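Plirka Two-Arm Bench Cell: Set-Up Guide
Section 7. When the Hand Won't Let Go
Revised March 2026

Sooner or later the Plirka will pick up a part, carry it to its holder, and decline to part with it. The pendant reads HOLD FAULT 39. The arm stops where it is, the fingers stay closed, and you get to practice patience.

7.1 Before you touch anything

1. Press PAUSE on the pendant. Do not press E-STOP unless a person or a wall is involved. E-STOP cuts finger power, and whatever was being held becomes whatever was being dropped.

2. Look at the grip from underneath, or use the wrist view. You want to know which fingertips are bearing on the part. A pinch between one finger and the thumb is the usual case with small, boxy parts, and it leaves very little to stop them turning. 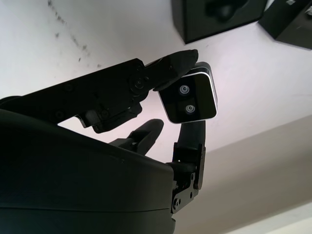
3. Check that no fingertip is pressing on glass. If one is, skip to 7.3 and go slowly.

CAUTION: Keep your own fingers out of the hand. A hand in HOLD FAULT will retry its last command up to 10 times, and it does not announce them.

7.2 Clearing the table

4. Move the idle arm back with JOG, in small steps. In the Shezi layout both hands work over the same table, and the idle one likes to park next to something knockable.

5. Leave product boxes and holders where they are unless they block the jog path. If you shift a holder, you must re-teach it (Section 5), and you will not enjoy Section 5.

6. Confirm that the holder is square to its taught position. Most release faults at our Conolberg test bench came down to a crooked holder and a robot too polite to shove.

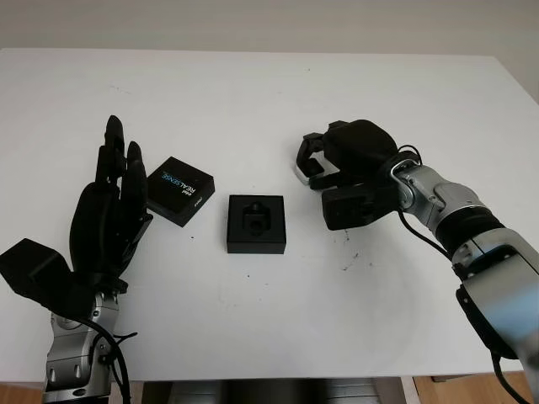

Aisyah Nugroho: We lost an afternoon at Natedport to step 6. The holder had crept over by the width of a pencil line and the log blamed the thumb. Please tell people to check the holder before they take the thumb apart.

Consider yourselves told. The log blames the thumb for everything.

7.3 Releasing the part

7. Set finger speed to 10 percent. Lower the part until it rests on the table or in the holder.

8. Select OPEN, THUMB LAST. The finger lifts first, and the part stays down.

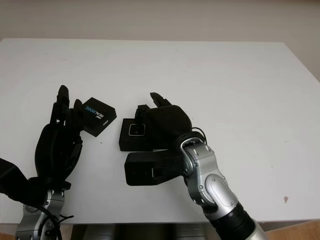 9. Wait for the pendant to show FREE before jogging the arm away. If it shows FREE? with a question mark, the fingertip sensors disagree. Side with the pessimist and repeat step 8.

NOTE: Wipe the fingertips after every 300 grips. Replace the pads at 3,000, or sooner if they have gone shiny.

10. Press RESET, then run one empty cycle at low speed. If 39 comes back on the empty cycle, the hand is faulting over a part it isn't holding. Recalibrate the fingertip sensors as described in Section 9, and keep the cell paused until that is done.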